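The planner that changes its mind: an afternoon with Irén Gulyás

By Radek Rusnák
August

14 comments | 62 shares

Irén Gulyás had already drawn three diagrams on the back of a delivery note before I got my recorder going. She writes planning software at Trarkance, and for the past two years most of her waking hours have gone into Monavby, the piece of code that decides where a robot arm should go next and what it should do when that turns out to be a bad idea.

"People think the hard bit is the arm," she says. "The arm is lovely! You tell it to be somewhere and it's there. The hard bit is deciding what to ask for, and then being willing to drop it."

Monavby started as a weekend rewrite. The old planner worked out one complete path from start to grasp, checked it for collisions, and sent it off. If the vision system refined its guess while the arm was moving, too bad, the path was already gone. Gulyás and her colleague Botond Veres wanted something that kept thinking on the way down.

So the new one holds a pool of 40 candidate grasps for whatever it can see and keeps re-scoring them as fresh estimates come in. A grasp that looked good from high up can slide down the list as the fingers get closer, and a dull one can win. "Botond called it dithering," she says, laughing. "He was right, for a month or so. It would get halfway there and go, ooh, what about that one? We had to teach it to be a bit stubborn."

The stubbornness is a single number, a switching cost, and she is clearly very fond of it. Set it low and the arm wavers. Set it high and you have the old planner back, with extra steps. They log every run and replay it afterwards with different values, 1000 replays overnight on the machine under Veres's desk, and the morning's first job is reading the plots over coffee.

I asked why they bother with a bin when a flat table would be so much easier.

"Walls," she says straight away. "I love walls. On an open table you can come in from any side you like. Put the same block up against a wall and half your grasps are gone, because one finger has nowhere to go. And in a corner it's worse again. That's when you find out whether your collision model is any good or whether you've just been lucky."

It had been lucky, she admits. The first collision model treated the gripper as a plain box, and nothing at all stood for the cables. Béla Fülöp, who looks after the perception side, pushed for a proper swept shape with the hoses and cable loops padded in. Planning slowed to a crawl for a while. Then Fülöp found that most of the checks were being done twice, and they ended up faster than before. "He came in so pleased. He'd deleted more than he'd written."

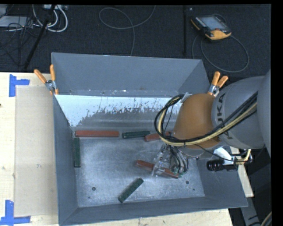

Red and green blocks in the metal bin, with the gripper over one of the red ones.

Perception brought its own headaches. Bare metal throws bright patches back at the camera, and early on the block detector would report things lying in the glare. Fülöp's fix was to have it give a confidence along with each pose, so that the planner can treat a shaky one as a larger, fuzzier obstacle. Gulyás thinks this is the best idea in the whole system and says so twice.

What comes next? A viewer called Kellach, which Veres has been building so that you can scrub through a run and see each grasp's score rise and fall. I was shown a rough version and lost twenty minutes to it. You pick a moment, click on a rejected grasp, and it tells you exactly which check turned it down.

"Before this I was reading text logs with a ruler," says Gulyás. "Now I can see it being silly. I can point at it!"

She'd like to try longer parts next, and parts that overlap, and she has a theory about the switching cost depending on height that she started explaining as I was putting my coat on. There was a fourth diagram. I have it here and I'm still working through it.

Related
Ernő Dudás on writing motion code you can read a year later
Kovács and the case for slower robots
Calibrating a camera when the light keeps changing
Reader questions: where do I start with path planning?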